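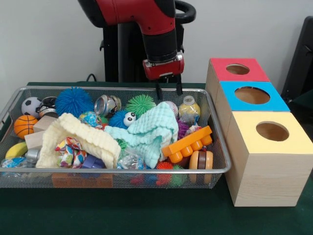

Irina Husar objected, when she read an early draft of this section, that a street food stall can not be judged by the same measures as a restaurant, and that our first list of questions was made for people who sit down. We agree with her, and the list was changed before the second round of interviews. The questions on seating and on menu design were removed. In their place we put questions on waiting, on the change of cook, and on what the customer does when the stall is closed without notice.

4.2 Loyalty to night stalls in Brallidholm

The interviews were made in February with 17 regular customers of the grilled sandwich stalls near the Nosham bus station. As regular we counted a person who had bought food from the same stall at least once a week during the past season. Nine of them lived in walking distance. The others came by bus or by car, and two of these passed at least one other stall on the way.

Taste was named first by most of the customers, but when we asked them to describe it, the answers were short and very similar: the bread is toasted longer, the onions are sweet, the sauce is "like before." Much longer were the answers about the cook. Customers knew on which nights he worked alone, and some of them did not order when his nephew stood at the grill. One customer said she could hear the difference, as the nephew presses the meat too early.

Price had a smaller role than we expected from the work of Voicu (see Section 2). The stall called Mac an tSaoi by its customers, after the name on its old awning, had raised its prices twice in the season, and only one customer told us that he now buys less often. He still comes, but he shares the large sandwich with his brother.

Waiting was seen in two ways. For the customers who came after a late shift it was a cost, and they asked for a telephone order. For the younger ones the line was a part of the evening - they met friends there and did not want it shorter. A system with numbered tickets was tried at one stall and was given up in the same week, because people lost their tickets and the cook knew the order of the line anyway.

Figure 4. Set-up with wire basket, toys and robot arm.

The closing of a stall without notice was the subject on which the customers spoke most warmly. Several went home without eating. Two went to the next stall and described this to us almost as a small betrayal. We return to these two interviews in Section 5, together with the answers of the cooks.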